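21st February

So I finally redid the fingers on the ring cell, and if you read my grumbling back in July you know how long I'd been putting that off.

Quick catch-up for anyone new. The cell picks thin, stretchy rings one at a time and hooks them over a post on a fixture. It's a small arm, a parallel gripper, a frame made of extrusion and a lot of cable ties. I bought the gripper secondhand from a place called Gisholm, the controller is a Tevell box that I like more every month, and the fixture is my own work, for better or worse. It runs in the back half of my shop, and on a good day I can leave it alone long enough to eat a sandwich in a different room.

February had not been giving me good days. The cell was dropping rings. It would pick fine, swing over, and somewhere on the way to the post the ring would be gone. I'd find it on the floor, or under the fixture, or once (I still don't understand this one) in my jacket pocket, which was hanging on a hook.

My first thought was grip force, because it's always my first thought. I bumped it up two notches and the drops got worse! The rings were squirting out of the tips like watermelon seeds. So I put the force back where it was and did what I should have done to start with, which was take the fingers off and look at them under the good lamp.

They were not closing square. I slid a strip of paper between them, closed the gripper and pulled. Near the top it held nicely. A little lower it slid right out. Then I tried it along the front edge and the back edge and got two different answers, so one finger was twisted on its mount as well. The screws were snug, too, so I can't even blame those. What I found was a crumb of old threadlocker sitting under the left finger, holding one corner up by a hair. I scraped it off with a wooden stick and felt pretty silly.

If you're doing this on your own gripper, the order that worked for me:

1. Power down, air off, wait for the gripper to go limp.
2. Fingers off, and keep left and right apart. Mark them if they look alike, and mine do.
3. Clean the mounting faces until a fingernail doesn't catch on anything.
4. Put the fingers back on with the screws only finger-tight.
5. Close the gripper gently on a scrap of flat shim and let the fingers find each other.
6. Snug the screws a little at a time, switching sides, with the shim still in there.
7. Paper test at the top, front edge, back edge.

Step 5 is the one I'd been skipping for years. I used to tighten one finger all the way down and then chase it with the other, and I'd get there eventually, but I'd be in a bad mood by then.

Inmaculada Vallejo, who taught me most of what I know about grippers, also told me to stop gripping rings on the wide part of the pads. Her reasoning was that a thin ring wants the tips and as little else as possible, so it can hang in its own shape and you can predict where the far side will be. I moved the pick point up by 3 millimeters and re-taught the pick and the approach. That took the rest of the afternoon, mostly from me driving the arm the wrong way in tool coordinates. (Z is not always up. I know this. I will forget it again.)

Then I ran rings and watched from the wrist camera with my coffee going cold.
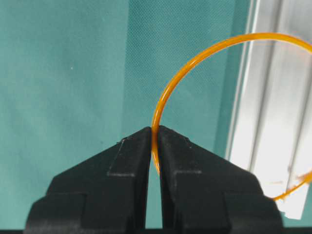

*Photo: wrist camera, ring cell, Nurkwood Shop Notes*

I love this view. The tips come together right on the strand and the rest of the ring just swings up and over in a nice easy arc. The gap between the fingers gets a bit wider lower down, and that's fine by me, I want the squeeze up at the top. You can also spot a little scuff near the top of each finger. I went over both spots with a fingertip and there's no burr to snag a ring, so they're staying on.

The teal cloth helps a lot as a background, by the way. Orange against it is easy on my eyes at the end of a long day. The rail on the right side is still glaring like crazy, though, and the lower part of the ring nearly washes out against it. I may stick some matte tape on that extrusion, or just move the lamp.

I ran 59 rings after the fix and dropped 2, both of them early on, before I slowed down the swing. I'll take it! The next job is the air line fitting, which has started to hiss, and a guy at Gowda says he has the right one in a drawer if I come by before lunch.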